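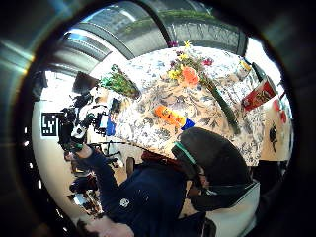 Rianne Smits

The Long Table at Skuken: progress report to the Ritby fund

Period covered: from the start of the grant to the end of July

You asked for a report on what the money has done so far and whether the second half should be paid. I will take those in order, and I should say at the start that I was doubtful about this project when it was handed to me and I am still doubtful about a good part of it. The parts I have changed my mind on are marked as such.

What was promised

The application said that a shared table in the front room at Skuken, properly dressed and with flowers on it, would "draw residents back into common life". I did not write that sentence and would not have. What it came down to in practice was a long table, a decent cloth, flowers and greenery to arrange, and a standing invitation for anyone in the house to come down, help set it, have something to eat and help clear it again. Sessions were to last 45 minutes. There were to be four of them before this report.

All four took place. None of them lasted 45 minutes. The setting and clearing alone eat up most of that, and people who have just got the flowers how they want them do not care to be told that time is up. I suggest we stop writing the length down, or write down one that is true.

The tablecloth

I argued against the tablecloth. I thought a wipe-clean surface made more sense for a room where food comes out and stems get cut, and I thought a floral print under real arranging work would be a muddle to look at. The cloth that was bought is a busy one: beige, grey-blue and dark blue leaves and blossoms on cream. Put a handful of greenery down on it and you have leaves on leaves.

I will concede two things. The first is that people sit down at a table with a cloth on it. Before, the same table was where post and coats were dumped, and residents walked round it. With the cloth on, it gets treated as a place to be. I can't prove that the cloth is the cause and I'd be wary of anyone who said they could, but the coats have stayed off it. The second is that the pattern hides crumbs and small marks far better than a plain cloth would have done, which has saved us some washing.

Against it: the cloth hangs down where the table edge curves round, and anyone getting up in a hurry can take a fold of it with them. It has not caused an accident. I would like it clipped before it does.

The flowers

This is where most of the goodwill is, and most of the waste.

The flowers come from Paracha, who do us a mixed order. The bouquet on the table in the picture is a fair sample of what the group likes, with a large orange rose in the middle, yellow around it and touches of purple and magenta further out. Left to themselves, residents will always build outward from one big bloom. The session leader's notes talk about balance and height. What people want is something bright that can be seen from the door.

The greenery is another matter. It is ordered by the bunch and laid out at one end of the table, and a good share of it stays there. Every session finishes with leafy stalks left over that go home in someone's bag or go in the bin. I raised this after the second session and was told that people need plenty to choose from. They may do. They could choose from half as much and I doubt anyone would notice. The next order has been cut accordingly, and if the arrangements look thin I will say so in the next report.

Stems are also being left too long. One long stalk sticking out across the cloth is enough to catch a sleeve, and we have had complaints from the people seated on that side. The fix is a pair of proper secateurs kept with the cloth in place of the kitchen scissors, which are blunt and always needed elsewhere.

Food and the rest of what ends up on the table

The application pictured a table set for a shared meal. What we get is packets. People bring down whatever they have in the cupboard and put it among the flowers, and the table fills up with coloured boxes standing or leaning wherever there is a gap. Bright orange, royal blue and red do nothing for a rose.

I was inclined to tidy this away into a basket before each session. The residents were against it, and having watched them I think they have a point. A packet in the middle of the table gets passed about. A basket on the sideboard gets ignored. People who are no good with flowers, or say they are, have something to hand round, and it gives them a reason to lean in and stay. So the packets remain. I have only asked that things are kept back from the edge. A box tipped against the table edge will go on the floor sooner or later, and sweeping up is not how anybody wants to end an evening.

I should add that the sit-down meal has quietly vanished from the project. If the fund's decision rested on there being a cooked meal, you ought to know that there isn't one and that I see no sign of one coming. The kitchen at Skuken is too small for it and always was. Whoever drew up the plan can't have opened the kitchen door.

Who comes

The application expected the flower work to appeal mainly to older women in the house. I had no strong view. Younger men have turned up as readily as anyone, generally in whatever sweatshirt they had on, and have been just as willing to reach across and move things about. There has been a certain amount of reaching across other people to do it, for that matter. The table is long and the things everybody wants are always in the middle or at the far end.

We have not taken names and I would resist starting. I know the fund prefers an attendance figure. A sheet at the door was tried once and the feeling in the room went cold straight away – several people asked what it was for, and the session leader did not have a good answer. Neither did I when it was put to me afterwards. What I can say is that the chairs have been used.

Whether it makes any lasting difference to how residents get on, I don't know. I have heard it said that people on the upper floor now greet each other on the stairs. I have been told the same thing about every project I have ever reported on, including the ones that failed.

The room

The front room is cluttered and the table has made it more so. Things that used to live on the table have moved to the side of the room, where they sit in heaps and where everyone has to squeeze past them to get to the end seats. We have gained a table and lost some floor. This was foreseeable and I did foresee it, in writing.

Brastberg, who own the building, have offered the use of a store cupboard across the corridor. The offer was made on condition that the cupboard is emptied first, at our expense and by us. I have asked for that in a letter and have had no reply yet. Until it is settled I'd ask the fund not to treat storage as solved, whatever you may hear from Brastberg directly.

Money

Spending to date comes to £315. That covers the cloth, the flowers and greenery from Paracha, and a few vases that turned out to be too narrow for anything but a single stem and will be exchanged if the shop agrees. Food has cost the grant nothing, residents having brought their own.

The flowers are the largest part and the only one that repeats. Nothing has been spent on the meal line for the reason given above. I'd rather that line were struck out than moved sideways into something vague called "activities", as has been suggested to me.

What I would change

Cut the greenery order and leave the bright flowers alone.

Buy secateurs and clips for the cloth.

Drop the meal from the project description.

Get Brastberg to put the cupboard in writing before anything else is bought that will need putting away.

Drop the attendance sheet for good.

Should the second half be paid?

Yes, less the meal line. I say that with less enthusiasm than the session leader would like, and she has seen this report and told me so. The claims made for the table at the outset were too large and I have found nothing to support them. A smaller claim does hold up: when the cloth goes on and the flowers come out, people come down, sit close together and use their hands for an evening, and then most of them help to clear. At this price I can recommend that.

The next order goes to Paracha once I have your answer. They need a few days' warning if the amounts are to change.

R. Smits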